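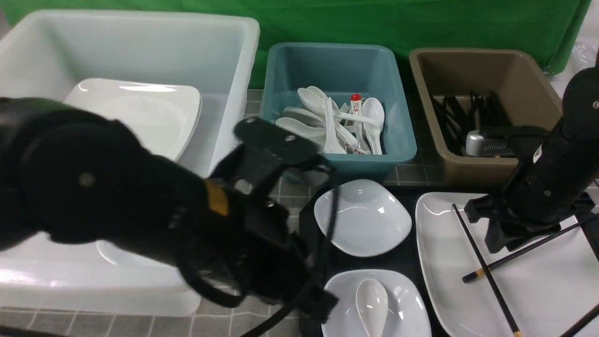

Stistora Lab Visit, March 10, 2022

The Stistora site occupies the rear half of a former packing hall. Visitors sign in at the loading door. Our group was met by Séverine Texier, who runs data collection, and taken straight to the teleoperation cells.

Each cell has two arms and one operator. The task on the day was clearing and sorting tableware: plates, spoons and chopsticks, each kind with its own bin. The operator moves a pair of hand-held leader arms and the black follower arms copy the joint angles. Grip is set by a trigger. There is no force feedback, so contact has to be judged by eye.

Chopsticks are the slow item. They are thin, they roll, and on a glossy plate the fingers tend to push them before closing. Hugo Arnaud, operating, brought the gripper down vertically over the plate and closed across the stick near its middle. Spoons are easier to pick but harder to place when the bin already holds a heap of them. Square plates go into the deep white bin on edge, and the operator has to release late or the plate slides.

One run is one recorded demonstration. The target for a new task is 50 clean runs before any training is attempted. The tableware set stood at 2,549 runs in total, of which 900 had been reviewed. Review is done by a second person at reduced speed. Runs with a drop are kept and tagged; runs with a pause for talking are deleted.

Manikandan Varma then covered hand guiding, used on the Dikuvley bench next door. The arm is put in a low-stiffness mode and pushed through the motion directly. He prefers it for single-arm insertion work. With two arms it needs two people, and their hands block the cameras.

I asked about operator fatigue. Shifts at the leader arms are limited to 2 hours, with a change of task after that. Error rates by hour were not available.

The training cluster was not part of the tour.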